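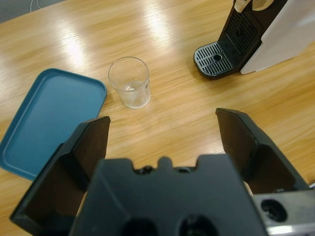
The rules in this handout are for the practical part of the course, when your group works with an arm at a household table. They are not the law and they do not replace the formal safety standards, which we read in the second half of the term. They are the working habits we ask from everybody in the lab at Istlow. Before any motion, look at the table as the wrist camera sees it, and say aloud what is there. With a tray on the left, a coffee machine on the right and a glass with a little water standing between them, there are already three decisions to make: what may be touched, what must stay where it is, and what happens to the water if the glass goes over. Write the answers in the log before you ask for power.

1. Before power

Check that the emergency stop is within reach of the person who watches, not only the person who drives. In groups of two this is easy to forget. Press it once at the start of each session and confirm that the arm does not move. If it was not pressed, the session has not started, and Sixten Tveit will not sign your log.

Cables on the floor or near the table edge must lie outside the path of the arm and outside the path of your feet. Tape them down if they have to cross.

2. Liquids and glass

Water is allowed in the lab, in small amounts only. Hot drinks are not allowed on a table with a live arm. This also covers the case when the task is to make the drink: we practise with cold water first, and the heating step is done with Gunnel Skjelbred present.

For glass, use the low force setting. Close the fingers slowly and wait for contact on both sides before you lift. Do not grip a glass at the rim. If a glass breaks, stop the arm, leave the pieces and fetch the thick gloves. The table is closed until it has been wiped two times and checked under a lamp.

3. Speed and distance

During the first weeks the tool speed limit is 142 mm per second. After the test in December it may be raised to 303 mm per second, if both members of the group have passed. The limit of 1000 mm per second that you will find in the Paltix settings is for the closed cell and must never be used at an open table.

No hand comes between the fingers when the drive is on, also when the arm is still. An arm which stands still may be waiting for a command. If you want to move an object, press stop, move it, say "clear", and let your partner release the stop.

4. Reflections and clear objects

A varnished table gives bright spots from the ceiling lamps, and a transparent glass shows the wood behind it. Both can confuse the detector. Good practice is to record one view with the lamps on and one with the lamps off before you trust a position. If the two positions differ by more than the width of a finger, do not continue on automatic. Drive by hand and note it.

5. The log

One line for each attempt, including the failed ones. Last year the groups handed in 296 lines, and the most useful were those where something had gone wrong and the driver wrote down what he or she was expecting. Please do not clean the log afterwards. Kári Riis reads it as it is.

For the next seminar

Read the chapter on risk assessment in the Ellitz reader, the first half is enough. Prepare a short assessment for one task at your own table, with the hazard, who can be hurt, and what you changed because of it. One page. Marit Nordin collects them at the door, and late papers go in the box outside her office.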